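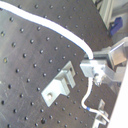 Sestero Lab · Optics & Hardware Group

Gilang Khoo
1/ OK, thread about breadboards. The optical kind, with the grid of threaded holes. I have spent a lot of this winter leaning over one and I love it more every week!

2/ First thing: the grid. You want a bracket there? Bolt it there. Changed your mind? Two holes over, done. I came from a shop where every fixture meant drilling something, so this still feels like a treat.

3/ Second thing: the L bracket. Plain metal, a flat base, one upright face. I have 13 of them in my drawer and I would happily take more. (Wijaya, if you're reading, I know three of them are yours.)

4/ Cable, though. Cable is where I learned to slow down. A thick white one will pick its own curve and you mostly have to respect that. Give it a big lazy arc and clamp the thin stuff close to where it's going.

5/ And mark your cables! A little band of blue is plenty. When everything else is white you'll be so glad of it.

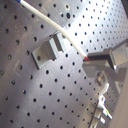
6/ Scratches. People ask if they bother me. Nope! Ours has a faint V on it and I use it as a landmark. "Start at the V and go right" is a real sentence in my notebook.

7/ Light matters more than I expected. With a strong light on one side the metal goes nearly white over there and stays dark gray on the other, and the holes get harder to follow by eye. I put a fingertip on the row and walk along it.

8/ My notes from the Trirascombe build are up to page 218 now, mostly sketches of where brackets went. Happy to share the bracket pages if anybody wants them.

9/ Next one will be on clamps, probably in March. Send me your favorite clamp, I mean it!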